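Session 7: When the Gripper Thinks It Has Let Go
Applied Automation, Dirnham — handout to accompany the lecture
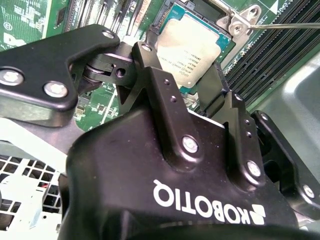 What we're covering

Today is the failure session, and I look forward to it every year. We take one fault from the server cell, pull it apart properly, and see how far it leads. The fault is a small one. Nothing caught fire and nobody was hurt, but it touches sensing, program structure, mechanical design and human habits, all in one afternoon's work.

Have last week's notes on grip detection with you. We'll lean on them heavily.

The job

The cell swaps processors on server motherboards for the Lereston refurbishing exercise. The board stays in its metal chassis throughout, so the two-finger gripper has to work down inside the box with the memory slots close by on one side. The sequence as programmed in April:

1. Move to the approach point above the socket.
2. Descend to the pick height at slow speed.
3. Close on the edges of the processor.
4. Check for grip.
5. Lift 28 mm straight up.
6. Travel to the tray, lower, open, check for release.
7. Retreat and report.

The retention lever is opened by hand before the sequence starts. Keep that in mind, as it comes back later.

What happened

On the afternoon run, the arm lowered a processor to the tray, opened its fingers, got a good release signal and retreated. The processor went with it. One edge had stuck to a fingertip pad, and the part hung there, tilted, through the whole of the return move. At the approach point above the next socket it dropped.

It landed on the contacts. Anyone who has looked at a modern server socket under a magnifier knows how bad that is: the contacts are fine springy things, and you don't get to bend them back with any confidence. We wrote off the board.

Štěpánka Pešek was running the cell and hit the stop as soon as she saw the part swinging, which was exactly right, and it was still too late for the socket. Her notes from the day are the reason we can teach this at all. She wrote down what the screen said before she touched anything. Please copy that habit!

First question: why did the release check pass?

Because it measured the wrong thing. Look at your copy of the program. "Check for release" reads the finger position and compares it with the open target. If the fingers are open, the check passes. So the program knew, correctly, that the fingers were open. It had no information at all about where the processor was.

I find this lovely, in a grim sort of way. Every line of the log is true. You can read the whole thing from top to bottom and find no error, and at the end of it there's a broken socket.

The grip check has a similar weakness, though a milder one. It looks for the fingers stopping short of fully closed, which tells you something is between them. It doesn't tell you what, or how it is sitting.

Second question: why did it stick?

Vojtěch Hrnčiar took the pads off and found thermal paste on one of them. The cleaning step had been done on the top of each processor, but paste creeps over the edges, and the edges are where we grip. A thin smear builds up over many picks. The cell's counter stood at 3,927 picks at the time of the fault and the pads were due a wipe every 300. When we went through the maintenance sheet, the last two wipes had no initials against them. They may have been done and not signed for. We can't tell, so we treat them as not done.

Third question: why was the drop so costly?

The retreat path crossed directly over the next open socket. It was the shortest route, and in simulation it looked very tidy. And the levers on both boards had been opened at the start of the run to save time, so there was a bare socket waiting underneath.

Boris Kolář asked in the first seminar whether this counts as a path planning fault or a procedure fault. Good question, and I'd like you to argue it out in your groups. My own view is that it's both, and that splitting them too early is how you end up fixing only one.

A word on the stop

The stop button cuts motion. It does nothing for a part that's hanging by a bit of paste, and a sudden stop may well shake it loose. I am NOT telling you to hesitate over the button. Press it, always. But when you assess a cell, write down what the load will do when the arm halts, with the fingers closed and with the fingers open.

And afterwards: hands stay out of the chassis until the arm is isolated at the key switch. A stopped arm can still be restarted by someone at the panel who can't see you.

What we changed

The pads are wiped at the start of every run and signed for. The retreat path now goes out over the tray side and round. Only one socket is open at a time. After each release the arm pauses over the tray and the wrist camera checks that the space between the fingertips is clear. If it isn't, the arm stays where it is and calls for a person.

That last one adds a few seconds to each cycle. Otakar Tóth has suggested a weighing tray instead, which would be quicker, and his group is trying it on the Cadis bench. I'm very keen to see the results.

For next time

Pick any two steps in the sequence above. For each, write down what the program believes once the step has passed, and what would have to be measured to know it. One side of paper is plenty.

Then draw a fault tree for the dropped processor. Start from "contacts damaged" at the top and work down. Include the lever.

Hand in to Zdeňka Šimko by Wed 25 May. Sketches by hand are fine so long as she can read them.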